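Home | Room Checks | Laundry | Guest Notes | Contact
Search this site... Go

Ullilero Guest House: bedroom safety checklist, with comments
Room 9, checked by Ruxandra Marinescu, March 4, 2022

I have kept to the usual order, and I do apologise if I go on a bit — it helps whoever does the May round to know what I was thinking.

1. Door and lock
OK. Opens fully and closes without a shove. The key still wants a little jiggle to the left, as it always has.

2. Smoke alarm
OK. Pressed the button and was nearly deafened, so full marks there. Battery changed today.

3. Window
OK, with a comment. The catch holds nicely and the restrictor stops at 10 cm. A drop of oil on the hinge would be a kindness.

4. Sockets and lamp
Lamp fine. The socket behind the door has a hairline crack in its cover, so I have taped it over and put it down as job 134. Please don't use it until that's been done!

5. Heater
OK. Nothing draped over it, and I'd like it to stay that way, however tempting it is with damp gloves.

6. Bed, bedding and clothing
Bed frame steady, grey knitted blanket clean and sound. One comment: the black puffer jacket needs folding or hanging up. It is bunched on top of the blanket and hangs a little over the side, and a slippery padded coat on the floor is just the thing to catch a foot in the dark. A stout hanger would do it, or fold it in half with the hood tucked in. 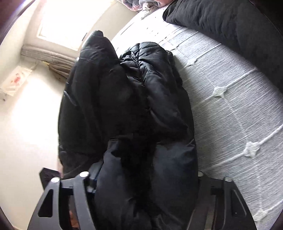 7. Floor and rug
Rug lies flat. I've moved it 16 cm away from the door, which used to catch the corner.

Result: passed, with items 4 and 6 to be put right.

Recent checks
Drirnness Cottage: kitchen and back step
Nkosi Room: windows and heater
Drivitz Annexe: stairs and handrail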